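Sorting Returned Cutlery by Handle Color: A Project Report
Zurcombe Hall Dining Services Study, Student Project Group 7

Background

The dining room at Zurcombe Hall lends cutlery to residents for shared suppers and events. The stock stands at 1000 pieces, bought at different times and from different suppliers, and it is kept in three styles so that each floor group can be issued its own set. Over the past year the styles have become mixed in the drawers. A count carried out in August found 557 pieces stored with the wrong set.

The group was asked to propose a layout for a sorting table that could be used after events, and to recommend containers for it. Knives and spoons were left out of the first phase. Forks were chosen because they make up the largest share of the misplaced pieces and because their tines catch on one another when they are stored in bulk.

Layout of the Table

Four layouts were compared. In the first two, the bins were placed at the left and right ends of the table, and sorters had to reach across one another. The third used a single divided tray, which was rejected because the compartments were too narrow for a full handful. The fourth layout places all bins in one row along the far side and leaves the rest of the surface open for the unsorted forks. It was adopted for all later work.

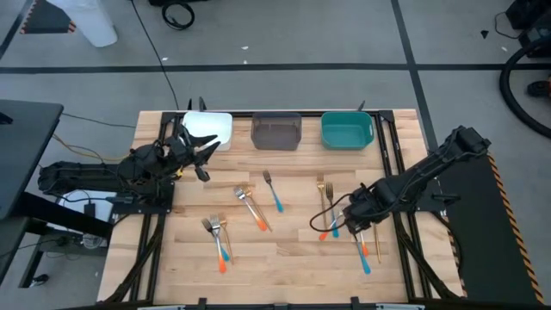 Maëlys Gaillard
Student Project Lead, Materials and Layout

The fourth layout uses a white bin on the left, a smoky-gray translucent bin in the middle and a teal bin on the right. The different colors allow a bin to be named in a spoken instruction without pointing. The teal bin has cut-out handles and is the preferred type for carrying back to the storage room.

The forks are of three kinds: silver with a blue-tipped handle, silver with an orange-tipped handle, and plain gold. Against the light wood of the tabletop the blue and orange tips are easy to find. Where forks lie across each other and a tip is covered, the two silver styles are harder to tell apart, and the group recommends spreading the forks into small clusters before sorting begins.

Bin Labels

Labels were discussed at length. Gaëtan Collet favored printed cards with the floor group's name – Joly, Stulow or Udska – while Lucienne Bailly argued for a colored band matching the handle tip. The supervisor, Bernadette Hoarau, asked that both be costed. No decision had been reached when this report was submitted.

Remaining Work

Spoons will be added in the second phase, using the same three bins. The group has also requested a deeper container for the gold pieces.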